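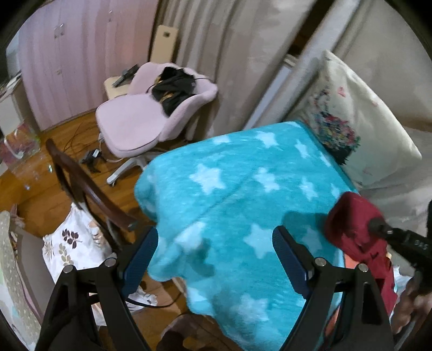 Plush blanket is too thick for my shelf, how do you fold it?

nikola_g
2019-12-29
Hello all. I have a turquoise plush blanket with pale stars, from Bestano, bought in November. It is very soft and my daughter loves it. My problem is the folding. I fold it in half, then in half again, and it becomes so fat that the cupboard door does not close. The shelf is 23 cm high. Also a long crease stays across the fabric after every folding. What do you do with such blankets?
Nikola Gashi

Merano
Fold in thirds lengthwise, then roll it from one short end. A roll you can push into a low shelf, a folded pile you cannot.

spyros_n
I must disagree with Merano. I rolled mine and it opened again in the cupboard like a spring. Plush needs to lie flat with something heavy on it. I put it at the bottom, the bed sheets on top, and after one night it is much lower.

Merano
Then you rolled it too loose. Press the air out with your forearm while you roll. Mine stays closed for 3 months with one ribbon.

Stilach
Why does it go in a cupboard at all? In winter ours lies over the bed the whole day and the cream pillows stand on top. It hangs down a little on the side and I find it looks nice.

nikola_g
Stilach, I also leave it out sometimes, but then every other cloth in the room lands on it. Yesterday I had to take off a dark red one before I could even start with the blanket. And the side always reaches toward the floor and collects dust.

spyros_n
Do not use the vacuum bags, please. I paid 526 denars for a set from Karagiannis and the plush came out with flat places which I had to brush for an evening.

Stilach
Mine came out of a vacuum bag fine. I shook it and hung it over a chair. Maybe yours stayed inside too long?

spyros_n
It was inside over 2000 hours, if you want to be exact. One summer.

nikola_g
Thank you. I tried the roll from Merano now and the door closes. The crease is still there, I will hang the blanket in the bathroom tonight and see.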